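Speaker notes – white linen, from the cart to the shelf
Brunik housekeeping afternoon, 25th March
Second talk after lunch. Keep to time.

Opening

Thank them for coming. Say who the talk is for: people who run small properties and do their own sheets and towels, or who send out the sheets and keep the towels in house. If anyone runs a big hotel laundry, they'll know most of it already.

I work at the Drasley, 38 rooms, all white linen. Before that I was at Brolto, where everything was coloured and sorted by floor. I'll say a bit about both. White is easier to replace and easier to mix. It's harder to keep looking decent, and it's harder to sort, which is the main subject today.

Why sorting white is slow

Ask for a show of hands – who has pulled what they thought was a pillowcase out of a pile and got the corner of a queen sheet. Wait for the hands.

When a cart is tipped out on the table you get one white heap. No edges, no labels showing, flat sheets wrapped around everything else. With coloured linen you can see at a glance where one piece stops. With white you go by feel. Percale feels crisp and flat, terry is obvious, and a fitted sheet gives itself away by the elastic. Duvet covers are the trouble, as they swallow smaller pieces in the wash. At the Drasley we were finding face cloths in the corners of covers nearly every day in February.

What we changed: covers get buttoned or snapped before they go in. It takes a moment at the bed and saves a lot of shaking out later. Tell them the staff didn't like it for the first couple of weeks. Most do it without thinking now.

Pulling from the heap

Go slowly on this part. It's the bit people ask about afterwards.

Take hold of one edge near the top of the pile and lift straight up. Don't drag sideways. Dragging tightens the knot and you end up with four pieces coming off the table together. If it won't lift, let go and try a different edge.

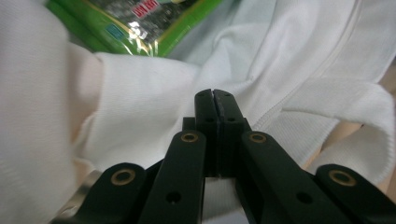

Once you have an edge, run your hands along the hem until you reach a corner, then keep going to the next one. Two corners on the short side and you can fold. If you find elastic, put it on the fitted pile and move on. Don't fold fitted sheets as you go. Do them all at the end, when your hands are in the habit.

Pinch the hem itself and leave the middle of the sheet alone. Grabbing a fistful puts creases in that you then have to press out. On older sheets it also pulls at the thin spots, and that's how small tears get started.

Marking sizes

We tried three ways of marking.

Laundry pen on the care tag. Cheap, but it fades and the tags fall off.

Coloured thread at one corner. Works well. Blue for queen, red for king, nothing for double. A local mender did ours and it was slow going, so start with the new stock and let the old stock wear out.

Woven tags from Grgić. Tidy, and they hold up in the wash, but you have to find the tag before it tells you anything. I've kept these for the towels only.

If someone asks which one to use, say thread.

Stock and counts

We had 303 flat sheets on the books when I started and a good many of them were not fit for a bed. Old sheets kept going back on the shelf after folding, since no one had been told they could take them out. Now there's a bin beside the folding table. Anything stained, torn or gone grey goes in the bin and gets written on the sheet on the wall. I look through it once a week. The better ones become dust covers, the rest are rags.

Aim for 3 sets per bed: one on, one in the wash, one on the shelf. Tight, but it works if your machines do.

We handle roughly 1000 pieces in a full week in summer, counting towels. In winter it's far less, and that's when we do the mending and the deep clean of the shelves.

Shelves

Folded edge facing out, always. Sizes left to right, smallest first. New pieces go to the bottom of the stack so the same few sheets don't get all the wear. Leave a hand's width above each stack – if it's jammed in, people pull from the middle and the whole lot comes down.

Pass around the two sample sheets here, the one with thread and the one with the tag. Get both back before the break.

Questions

Likely ones: bleach (we use oxygen bleach, not chlorine), softener (none on towels), ironing (pillowcases only).

If there's time left, go back to buttoning the covers and demonstrate on the table at the front. If not, the handout has the folding steps on the second page.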